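Outdoor Living > Seating > Assembly and Repair

Fabric seat chair with push-in legs: is it supposed to be this slack?

Posted by Kyu-ri Ko, 21/01/2026

I bought a white chair from the Grorkby range, the kind where the seat is a square of fabric stretched over a frame and the four legs plug into sockets at the corners. The leaflet says it goes together in 3 minutes with no tools. I don't believe a word of that leaflet anymore, so I'm asking here before I push any harder on anything.

My problem is the seat. The fabric is loose and creased in the middle even before anybody has sat on it. The leaflet says it "self-tensions" once all the legs are in. How would that work? The legs go into the corners and the corners are fixed to each other, so I can't see what would be pulling on the cloth. It reads to me like something written by a person who was never handed the chair.

I've got as far as laying it on its back on some black plastic, with two of the legs in and the other two waiting beside it.

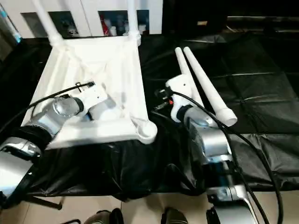
I stopped there because the third leg goes into its socket a little way and then feels like it's hitting something. The leaflet says to tap it with a mallet. I thought we were doing no tools. My brother-in-law says all of these chairs are like that and you just lean on it, but he also told me the shed roof would be fine.

So, two things. Does the fabric ever tighten up, or did I get a bad one? And is it safe to force a leg that doesn't want to go in? The box claims 400 pounds, and I'd like to know what they put on it to get that number, because it wasn't a person who wiggles.

Byung-chul Gil

Self-tensioning is sales talk as far as I'm concerned. I had two chairs of this type from Flutley and the seats were slack on day one and slacker by the end of summer. What people take for tension is just your own weight pulling the cloth flat while you're in it. Stand up and it goes back to looking like an unmade bed.

A loose seat doesn't have to mean a bad seat, though. Some are cut with extra cloth so you sink a bit. What I'd check is how the fabric is held at the edges. Turn the chair over and look along all four sides. If it's a sleeve with the frame tube running through it, see whether the stitching is even and whether the tube is sitting all the way in its corner piece. If one tube is short of its corner, you'll have slack there and probably a crooked socket as well, and that might be your leg problem too.

Don't use a mallet on it. If you've already used one, look for a white stress line around the mouth of the socket. A crack there won't get better.

For the leg itself, pull it back out and look at both ends. Mine had a wide end and a narrow end, and I tried the wrong one first, which I'm not proud of. Then shine a flashlight down the socket. There can be a little ridge of leftover plastic from the mold. I took mine off with a craft knife and the leg went in by hand. Turn the leg slowly as you push. If there's a notch you'll feel it.

As for the 400 pounds, I've never seen one of these companies say how they tested it. I'd treat it as decoration.

So-yul Noh

just lean on it, they're all stiff the first time. mine took 2 tries. seat is fine, it's a chair

Bo-ram Song

I'd be careful with the "just lean on it" advice. I did exactly that with an Imhof stool and split the corner clean through, and the store said it was damage from assembly and not covered. So if you think yours is faulty, take pictures now, while it's still in pieces, and write to them before you try again.

I don't fully agree with Byung-chul about the tension either. On some of these the corners have a bit of play until the legs are seated, and the legs do push them outward slightly. I measured mine corner to corner before and after, being stubborn, and there was a difference. It was small. It took out the ripples near the edges and did nothing for the sag in the middle. So the leaflet isn't a total lie, but I wouldn't expect a flat seat out of it.

One thing you didn't mention is whether the legs are all the same length. Stand all four of them upright together on a flat floor, which does mean pulling out the ones you've already fitted. My set had an odd one in it. If they match, swap the stubborn leg with one that went in easily and try it in the same socket. If the good leg sticks too, the socket is the problem, and you can ask for a new frame without arguing about the legs.

Kyu-ri Ko

Swapped the legs. The one that went in fine before sticks in that corner too, so it's the socket. There is a ridge in there, I can feel it with a fingernail. I've written to the store first and the knife is staying in the drawer until they answer. Still don't believe the part about the weight.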